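Home | Projects | Minutes | Contact

Nalumach Table Group: minutes of the Thursday meeting

Dezső Kocsis welcomed everyone warmly and thanked the two newcomers from Eltcombe for making the trip over. The April minutes were read and, after a friendly back-and-forth over the spelling of De Bruijn, approved.

Dezső reported that the plate task now stands at 19 demonstrations, 12 of them kept after review. He was very pleased with this, and said the operators had been wonderfully patient (the long approach does wear on the wrists!). It was agreed that a hesitant attempt should stay in the set so long as it is labeled as such.

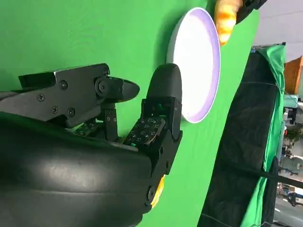
Plate task, wrist view: finger close to the rim.

There was a good long talk over whether to change the green cover before the next round. Midix would like a second color; others felt four more sessions on green should come first, and that view carried.

Action: Dezső to send the labeling notes to De Bruijn.

The meeting closed at 4, with thanks to all.

Last updated: April
Contact the group | © Nalumach | Back to top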